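The house rules, second version

3 July 2021

Pascal Engelhardt asked me last month to send him our rules for recording with the hand-held grippers in homes. I told him I would, and then found out we didn't have any. We had a page and a half of notes from the Braltgate work, most of them about charging, and a lot of things that Osvaldo Xavier and I both do out of habit and had never written down.

So I spent a few evenings writing them down. The first version was 23 rules and it was too long. I gave it to a new operator, who read the first page and then asked me what was on the second. The version below is shorter. It covers laundry in bedrooms, which is most of what we've been doing lately. Kitchens need their own list and I haven't started it.

Some of this will look too basic to write down. I left it in anyway. The basic ones are the ones we've broken.

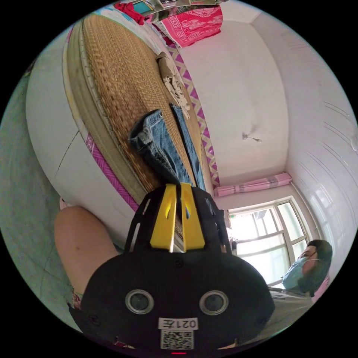
Working Practice

Left and right. Each gripper in a pair has the same number and a character for its side, 左 for left and 右 for right. Read both labels before you pick anything up. The label is upside down from where the operator sits, so it's easy to take it as read. If you swap hands by mistake, stop, write it in the log and begin the take again. Don't swap back in the middle and hope it can be sorted out later. At Grelon we lost a whole afternoon that way, and I was the one holding them.

Check the number too. A left from one pair and a right from another will both record happily and you won't notice until someone tries to line them up.

Lenses. Wipe both round windows on each gripper with a dry cloth at the start of the session and again after lunch. Denim sheds more lint than you'd think. Don't use your shirt.

People. The view is very wide. If you are in the room, assume you are in the picture. That goes for the operator's knees as well as anyone near the window. Everyone who might be in view signs the form before the grippers come out of the bag, and that includes people who say they're just going to sit there. Wear your mask indoors for the whole session, including between takes.

Anyone who lives there can ask for a take to be deleted and doesn't have to give a reason. Delete it while they're watching and put the take number in the log with the word "deleted" and nothing else.

Personal things. Before you start, ask the household to put away letters, medicine, photos and anything with a name on it. Ask, and then wait. We don't move people's belongings ourselves. Open shelves are the usual problem, as the operator is looking at the bed and forgets that the gripper is also looking at the shelves. Turn slowly through the room once with the recording off and look at the preview. If you see something you'd want put away in your own bedroom, mention it.

Baumgart disagreed with me on this one and thought we should just blur everything afterwards. I'm fine with blurring, but I don't want it to be the only thing we do. A file that never had the letter in it is easier to look after.

The surface. Leave the bed the way the household has it. If it has a woven mat on it, you work on the mat. In the first version I had a rule that said to smooth the bedding and clear everything off it, and Osvaldo crossed it out. He was right. If all our beds are bare, then we have a lot of recordings of bare beds.

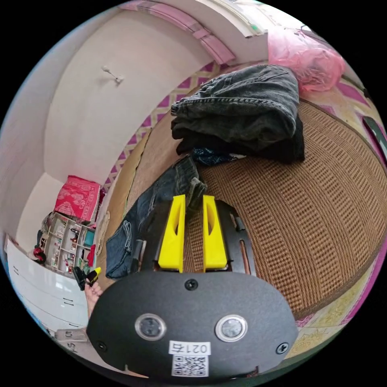 What we do ask is that the mat itself isn't pulled about. The fingers can catch in the weave if you come in flat. Come in at an angle, close on cloth only, and if you feel the mat lift, open up and back off. Log it as a snag. Any damage gets reported to the household the same day and we pay for it.

Clothes. Use what the household gives you and fold it how they want it folded. Ask them to show you once. Jeans are heavier than the shirts we train people on, so expect the waistband to slip and don't squeeze harder to make up for it. A slipped grip is a perfectly good take as long as you carry on and finish the fold. Don't restart to make it look neat.

Only the grippers touch the garment during a take. If you have to use your hand, say so in the log.

Length. Stop after two hours, even if it's going well. I checked our own logs, just over 2000 takes, and the missing notes are nearly all from late in the day.

Logging. One line for each take, written at the time. Side, number, garment, anything odd. I know about the spreadsheet that Fallen uses and I like it, but a paper pad on the floor next to you gets filled in more often.

That's the list as it stands. Two of the rules are still being argued over, the one about deletion and the one about hands, and Pascal has sent back comments I haven't read properly yet. I'll put up a new version in October, with kitchens if I get to them. If you record in homes and do any of this differently, please write to me. I'd especially like to hear how you handle shelves.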